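4. Rules for reporting simulated insertion trials

4.1 Scope of the rules

The rules in this section apply to the peg task of the Corness set. The task is simple to state. A two-colored block lies on the floor, an upright board with a square opening stands near it, and the arm must bring the block into the opening. Papers that use this task are difficult to compare, and we believe the reason is mostly in the reporting. Two groups may run the same number of trials and mean different things by the word "trial". We therefore fix the words first and the numbers after.

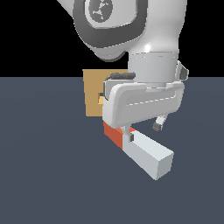 Tonantzin Ibarra
Corresponding author. Simulation and Test Methods, Waveck

Manuscript received 12 February 2020

4.2 What must be declared before the first trial

The authors must declare the start condition of the block, of the board and of the arm. For the block, it is necessary to give its position, its angle on the floor, and which colored end is taken as the front. We have read several papers in which the last item is missing. When the front end is not declared, a grasp near the color boundary cannot be judged, as the reader does not know which part of the block is intended to stay free for the insertion.

The opening of the fingers at the start must be given as a number. Words such as "open" or "wide" are not sufficient. The same holds for the distance between the gripper and the block, which must be measured from the fingertip pads and not from the wrist.

If the friction values, the time step or the contact model are changed during the study, all trials made before the change must be reported as a separate group. It is not permitted to join the groups later, even when the results look similar.

4.3 Views

Each trial must be recorded from a minimum of two viewpoints. One of them has to be a general view, from which a person can see the gripper together with the block. The second is a close view. It is fixed before the study begins and it must not be moved between trials, also when it shows little in some of them.

A close view alone must never be used to decide the result of a trial. At short range the surfaces have flat color, and the depth between a finger and a surface behind it is hard to estimate by eye. In Fig. 3 the gray part of the gripper meets the edge of the pale surface in the view. From this image we cannot say if there is contact, and a scorer should not write that there is. Contact must be read from the force log of the simulator, with the image kept as support.

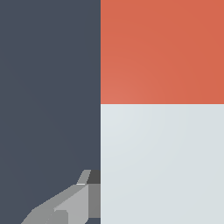 Fig. 3. Close view in simulation. Part of the gripper at lower left, against the line where the dark surface meets the pale one; orange-red surface at upper right.

4.4 Counting and exclusion

We recommend 200 trials for each start condition. In our own check at the Odach laboratory, 882 trials were scored by two persons who worked separately, and they disagreed on 17. All 17 were decided again with the force log, and the first scores were kept in the published table beside the final ones. We ask other authors to do the same.

A trial may be excluded only if the simulator stopped with an error. A trial in which the block was dropped, pushed away or never reached is a failed trial and it stays in the count. When a trial is excluded, its random seed and the error text must be listed.

4.5 Open points

The limit for the length of one trial is not yet agreed. The Chisholm protocol stops at 4,000 simulation steps, and we have kept this value for the present version. Miyuki Murakami, who reviewed the draft rules in May, remarked that a limit in steps has no meaning if the time step is free, and she proposed a limit in seconds of simulated time. We consider her remark correct. Until the next version, authors should report both values.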